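In Defense of a Plain Table

I have bought four tables in my adult life and the one I would keep is the plainest. It has a flat wooden top, four legs and no drawer. I want to make a case for tables like it, mostly against the kind of work table that is sold now, with a shelf over it and a tray under it and a slot for everything a person might own.

The trouble starts in the store. A bare tabletop doesn't give a salesman much to talk about. When I went to look at desks in March, the man at Kumarasinghe's in Gralside showed me a model called the Stornance, which had a raised back shelf, two shallow drawers, a pencil groove and a rack on the side for papers. It was 500 dollars. He opened and shut each drawer for me, and then he opened and shut them again. I asked how deep the top was from the front edge to where the shelf began, and he had to go find a tape measure. It was less than the length of my forearm.

People buy a desk like that because they are tired of mess, and I understand it. But a slot doesn't take anything off the table. It gives a thing a permanent place on the table, and then the table belongs to the things. The pencil groove fills with paper clips and a dead battery. The shelf fills with whatever is too awkward for a drawer, and once it's up there you stop seeing it until you need to dust. My second table had a shelf of this kind. When I sold it I took down a box of slides and a stapler that didn't fit any staples I had, and I couldn't have told you how long they'd been there.

A plain table makes you decide. You put out what the job needs, you do the job, and when you're done it looks wrong to leave things lying there. I fold laundry on mine, pay bills on it, cut fabric on it and repair lamps on it, and no two of those jobs want the same layout. The only arrangement that suits all of them is open space in the middle.
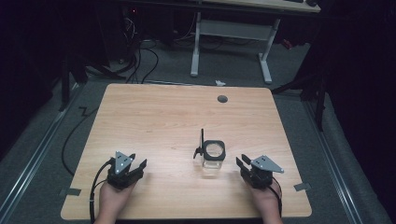 Storage on a tabletop should be something you can pick up with one hand. That is my whole rule about it. If it's built in, it stays through every job whether it helps or hurts. If it's loose, it goes to the windowsill when you need the room. The best loose container I know of is a clear jar. With a straight-sided one like the small glass jar with the black rim, you can see right through to the wood, so whatever goes into it is on view, and you don't have to tip it out to look for a button or a spare fuse. I've had pottery mugs and tins do the same work and they all turned into places where things went and were not seen again. Glass is worth the small risk of breaking it. The mouth should be wide enough for fingers, too. A narrow jar is a puzzle.

The other thing I'll allow is a hole for a cord. I used to be against these. I thought a hole in a good board was an insult to the board. Then I spent a winter with a lamp cord hanging over the front of the table where my knee could find it, and I changed my mind. A small round one near the far edge, with a cover set into the wood, takes up next to nothing and can be ignored on the days you don't need it. What I'm still against is the row of three, or the long trough with a brush strip, which catches crumbs and pins.

Now the matter of color. I think a work table should be pale. Dark wood looks well in a dining room at night, but try to find a black screw on it, or a dropped needle. On a light top, small things show up. Thread shows up. So does dirt, and people bring that up as an objection, though I've never followed the reasoning. If the table is dirty I would like to know. A dark top isn't any cleaner for keeping quiet about it.

It should also have some grain. I once worked at a pure white counter for two years and I found it tiring, like looking at snow. A bit of figure in the wood gives your eyes somewhere to go while you think. It shouldn't be so strong that it competes with what you've laid on it. Knots are charming in a cabin, but I don't want to be sorting beads on one.

This brings me to marks, where I part ways with most people I talk to about furniture. Fathima Nanayakkara lives across the street from me and has refinished more tables than I have owned, and she does beautiful work. She thinks a scuff should be dealt with the week it appears. She uses a paste called Tindow for it and she has given me a tin. Her argument is that small marks make you careless, and careless people make large marks. I've thought about that and I don't doubt it's true in some houses.

In my own house it works the other way. When the table was new to me I put a cloth under everything. I put a cloth under the iron, sensibly, but also under a plate, a book, my own elbows. I did some jobs on the floor to spare the table, which is a ridiculous thing for a grown woman with a bad hip to be doing. Then I dropped a pair of pliers on it. There was a dent the size of a lentil, and from that day on I used the table for what I'd bought it for. The tin of Tindow is in the cupboard under the sink. Fathima asks about it now and then.

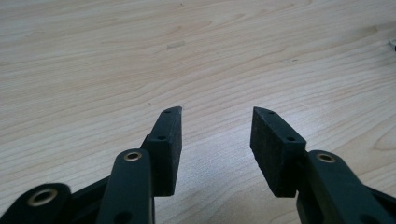
Light wood with a fine, wavy grain. The small pale mark in the upper middle is easy to miss.

A faint patch of that sort is no reason to sand a table. Sanding takes off wood and a whole weekend, and it leaves you with a surface you're nervous about again. I would make an exception for anything that snags a sleeve or holds water. A rough spot will catch fabric every time you slide it across, and a crack gets worse if it's left. Those are faults in the table as a tool. A mark you have to hunt for is only a fault in the way it looks, and I would let it be.

I should be fair to the other side on cost, because a solid plain table isn't always the cheap choice. If you want one new, with a thick top and legs that don't rack when you lean on it, you may pay as much as you would for the Stornance with all its drawers. You're paying for wood instead of hardware. Secondhand is the answer if you can wait. Mine was 37 dollars from a school that was closing a room, and I had to get it home on the roof of a car with a blanket under it. It wobbled until I tightened the bolts.

There is also the real question of where everything goes, if not on or in the table. I use a cupboard against the wall and a set of boxes inside it, one for each kind of job. It means getting up. My sister says she would never get up, that if the scissors were across the room she'd use her teeth, and for her perhaps a drawer is right. One drawer, then, shallow, and off to the side where it doesn't hit your legs. I can go that far.

What I'd ask anybody to do before buying is to stand at the thing the way they'd stand at it at home. Put both hands down flat, well apart, and reach forward. See what you run into. In the store at Gralside I ran into the shelf with my knuckles before my arms were halfway out, and the salesman told me I would get used to it. I suppose I would have. I got used to the last one, and I spent those years working on a strip of table the width of a place mat, with the rest of it taken up by things I didn't use.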